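Smell in plastic tubs and bowls after storing spices, how to remove?

Posted by padlow_kitchen in Household and Cleaning

Hello everybody. I moved to Hernton in October and I brought with me my kitchen things in plastic tubs. In one tub there was a bag of curry powder and the bag has opened during the trip. Now the tub and the bowls that were inside it have a very strong smell, also a little yellow colour in the corners.

I have already washed everything with dish soap two times and left it on the balcony for one afternoon. The smell is weaker but when I close the lid overnight it comes back in the morning. I would like to keep flour and rice in it, so for me it is important that there is no smell at all. I don't want to use strong bleach because of the food. Is there a method which works, or must I buy new ones? My neighbour's advice was to use coffee grounds, but I am afraid they will leave a brown colour.

Thank you in advance for your answers.

Rastora

Bicarb soda. Leave it on overnight. Worked for me.

Sukprasert16

I had the same problem with fish sauce, which I think is worse than curry, so please do not throw your tubs away yet.

Plastic takes the smell together with the oil, and soap in lukewarm water does not remove all of the oil. What I do is this. First I wash with dish soap and water as hot as my hands can accept with gloves. I use a soft cloth, never the green scouring side, because scratches keep the oil. Then I mix a paste from bicarb soda and a little water and spread it on the bottom and in the corners, where the smell is strongest. I leave it overnight with the lid off. In the morning I rinse, and after that I fill the tub with one part white vinegar and four parts water for one hour. Please do not put vinegar and bicarb at the same moment, it makes nice bubbles but they mostly cancel each other.

After the last rinse, dry it completely and put it near a window for 5 days. Do not close the lid in this time. If the sun is very strong, some plastic can become brittle, so I prefer a bright place in the shade.

For the yellow colour the sun does help, but I would give it only a few hours. My own tub still has a small yellow mark near the handle and it has no smell, so I think the colour and the smell are two different problems.

About the coffee, it is okay if the grounds are dry and inside a small open dish. Wet grounds can stain, you are right.
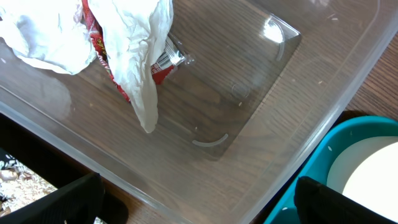
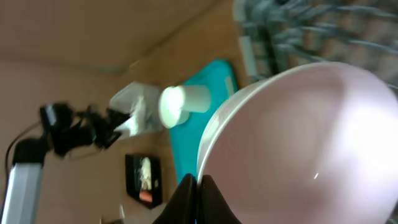
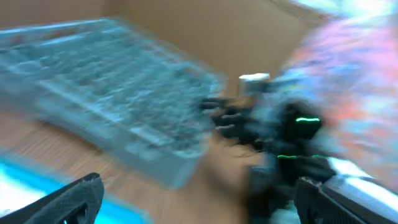
Clear tub in the first photo, pink bowl in the second.

westside_renter

I don't agree about keeping the old ones for flour. Flour takes any smell very fast and you will taste it in the bread. Use the old tub for shoes or tools and buy a glass jar for food. If you still want to try, put a slice of plain bread in the tub, close it for one night and then smell the bread. If the bread is fine, the rice will be fine too.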